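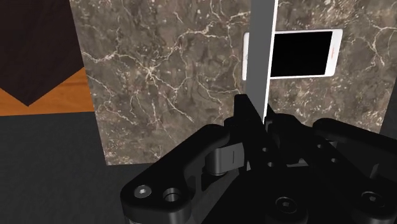 A simulated gripper, a marble block and a white phone in one of the practice setups at Skikov's Narncombe plant.

Kerttu Väisänen packed returned phones at Narncombe for years. Her shift now starts at a desk with two monitors, where she goes through the attempts a simulated gripper made overnight and marks the ones she wants run again.

Skikov repairs and resells used electronics. The plant handles 2,000 devices on a busy day, and until January every one was picked up, turned over and sorted by hand. Two robot cells now take the plain cases. Anything cracked, swollen or still in its box goes to a person.

The cells learn in software called Clustero before a change reaches the floor. Phones are set at odd angles against dark or heavily patterned surfaces, and other objects get in the way. Väisänen picks many of the setups herself.

"A phone with a black screen on dark stone is hard to judge," she says. "I know which ones I used to fumble."

The job pays slightly more and is easier on her wrists. She misses the talk at the sorting table, where the crew has gone from nine people to five. Three moved to repair and one left.

Aaliyah Tremblay, the shift lead, says the mood was poor in the spring. Workers wanted to know who could stop a cell and whether a stop would count against them. Anyone can now, and stops are no longer listed by name.

The next cell is due once the repair benches have been moved. Tremblay has asked for training hours to be settled first.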